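The Second Goalkeeper

The bus

We left Flenel at seven in the morning, when it was still dark, and the heating in the bus worked only on the left side. Everybody knew this from other trips, so the left side was full before I had put my bag under the floor. I sat on the right, next to the ball sack, and put my feet on it.

It was the last away match before the winter break, and it was in Plirnarmont. I had been the second goalkeeper of our handball team for four seasons. A second goalkeeper is a person who warms up the first goalkeeper, brings her the towel, claps, and goes in for a penalty when the coach has a feeling. In that autumn the coach had had this feeling 2 times. One ball went in and one went over.

The first goalkeeper slept on the left side with her mouth a little open. She was nine years younger than me and very good. I want to say this clearly, since people expect that I did not like her. I liked her. She lent me her good tape and she never asked for it back.

At the gas station after the long bridge our captain came down the bus with a plastic bag of boiled eggs. Her mother always made too many. She gave me one and sat down on the arm of the seat across from me.

"Did he speak with you?" she asked.

"Who?"

"The coach."

I said no. She looked at the egg in her own hand as if somebody else had peeled it.

"Then he will," she said, and went on with her bag to the next row.

I thought about this for one hundred kilometers. There were only a few things he could want to say to me in December. My contract, if you can call it a contract, was one page and it ended with the year. It paid for my shoes and my gasoline. The club owed 2000 to the bus company and everybody had heard about it, the driver included, who was very polite to us that season and drove a little slower every time.

Outside there were fields with water on them. I ate the egg without salt. 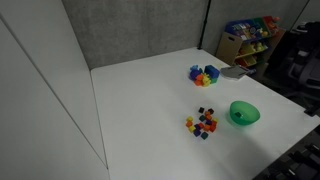
He came when we could already see the chimneys of Plirnarmont. He is a big man and he does not walk well in a moving bus, so he held on to the luggage rack with both hands and stood over me like a person hanging out laundry.

"How is the knee?" he said.

"Good."

"Really good or good?"

"Good," I said.

He nodded for a long time. Then he told me that our first goalkeeper had signed with Luvadance. She would go there after the break. It would be in the newspaper on Wednesday, and the people from Luvadance had asked that she should not play today, so that nothing happened to her.

"And we said yes to this?" I asked.

"They are paying before New Year," he said. "So we said yes."

I looked across at her. She was awake now. She had pulled her hat down to her eyes and she was looking at the back of the seat in front of her with great attention.

The hall

The hall in Plirnarmont has 3000 seats. It was built for a time when the factory was bigger, and the name of the factory, Heitmann, is still written on the wall behind the north goal in red letters, every letter higher than a player. The H has a dent in it. I had looked at that dent for four seasons from the bench and had always supposed that it came from a ball. From close it was obvious that something with wheels had driven into it.

That day 600 people came. In a small hall this would be a crowd. There they sat in groups, with coats on the empty seats between them, and when somebody coughed on the far side you could hear if it was a man or a woman.

The first goalkeeper warmed me up. I don't think we had ever done it in this direction. She threw well, much better than I do, low and then high, low and then high, and she called out the corner only after the ball had left her hand.

"You are angry," she said, when she came to collect the balls.

"I am cold."

"I wanted to tell you on the bus."

"You were asleep on the bus."

"No," she said.

She put the last ball on the line and kicked it to the bench, which we are not allowed to do. Then she took the roll of tape out of her jacket pocket and put it on top of my water bottle, and went to sit in the place where I normally sat. She had it already a little wrong. You have to sit at the end, next to the door, because the coach throws his notes to the other side.

The referees called us at two minutes to three.

I must explain how it is to stand in a goal after so long a time beside it. From the bench the court looks wide and slow. You see who is free, you see the pass before it is made, and you think: but why does she not move? Then you stand in the goal and the court is short. There is a wall of backs in front of you, your own people mostly, and the ball comes out from behind a hip or under an arm, and it is already there.

The first four shots were four goals. I touched one of them with my elbow, and it went in faster for this help.

Nobody on our side said anything. Our captain ran past me and hit the post with her open hand, as she did for the other one, always the same post. I had thought that it was a thing between those two. Maybe it was only the post.

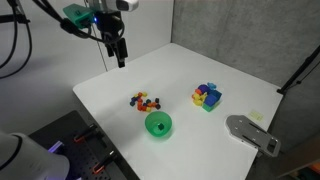

The first half

The fifth shot hit me in the face.

It was not brave. I was moving to the right and the player on the left back position threw to the place where I was going, very hard, and I arrived. I remember the sound, which was like a book falling. Then I was sitting down and the hall had stopped coughing.

The referee knelt in front of me and asked what day it was. I told her. She asked where I was, and I said in Plirnarmont, under the H. She laughed and then remembered that she was working.

Our coach stood at the line with one foot on the court. Behind him I could see the bench, and the first goalkeeper was standing too. She had taken off her jacket. Under it she had her playing shirt. She had put it on that morning under everything else, knowing that she would not play, and I still don't know what she meant by it.

"Can you continue?" the referee asked.

I looked at the jacket on the floor. It was lying in the wet from somebody's bottle.

"Yes," I said.

After that I saw the ball better. I have asked a doctor about this and he said it was nonsense. All the same, the next one I caught, with two hands, like a child catches, and I was so surprised that I stood there with it. The whole team was already running forward and shouting at me to throw. I threw it to our left wing, she was alone, and she scored. Five minutes later we did the same again.

At the half we were two behind. In the locker room the radiator was so hot that we all stood in the middle. The coach drew arrows on the board with a blue pen that was almost empty, and when the arrows became too weak to see he continued with his finger. My lip had become big. The physiotherapist held a bag of frozen peas on it, so when he asked me whether I was fine with a more offensive defense I could only lift my thumb.

The second half

I don't remember the second half in order. I remember an older man in the first row, with a scarf from Plirnarmont and a thermos, who said "well, well" each time I stopped something, in a voice like I had cheated him at cards. I remember our captain with blood on her sock that was not hers. I remember that my left hand went numb and that I was happy about it, as it had hurt before.

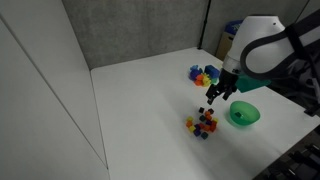
With one minute left we had the same number of goals as they had. We lost the ball in a stupid way, a pass to a place where our pivot had been before. They came quickly, three against two, and our captain held somebody by the shirt. The whistle. Penalty.

I went out of the goal.

I must be honest about this, it is the reason for writing it down. My legs did it. For four seasons, when there was a whistle like this one, somebody had come out of the goal and somebody else had gone in, and my legs knew only that there was a change. I was three steps from the line before I understood that I was walking to the bench to replace myself.

The coach looked at me. The first goalkeeper looked at me. She had no jacket on and her arms were crossed over the shirt.

"Go back," she said. She was not loud, but in that hall you could hear it. "She throws low. Left of you. She waits until you are down and then she throws low anyway."

"She is from Luvadance now," somebody on our bench said. "Don't listen to her."

I think it was a joke. It was our right back, and with her one cannot be sure.

I went back and stood one step in front of the line with my arms up. The player from Plirnarmont wiped her hand on her shorts, both sides. She made a fake high and I did not move. She made one low and I did not move there either, and then I gave her the left leg, all of it, as far as the good knee and the other knee allowed.

The ball hit my ankle and went up, very high, and came down on top of the net, and stayed there.

We did not score in the last seconds, so it ended in a draw. The man with the thermos was already putting on his gloves. One of the small girls who wipe the floor had to push the ball down from the net with her mop, and she needed several tries, and people clapped for her.

On the way home it was dark again. Somebody had kept a place for me on the left side, by the window, and I took it. My lip was too thick for an egg. The first goalkeeper sat down beside me after the gas station and asked if she could have her tape back, and I gave it to her. There was not much left on the roll. She turned it around in her hands to find the end of it, and she was still looking for the end when they switched off the lights in the bus.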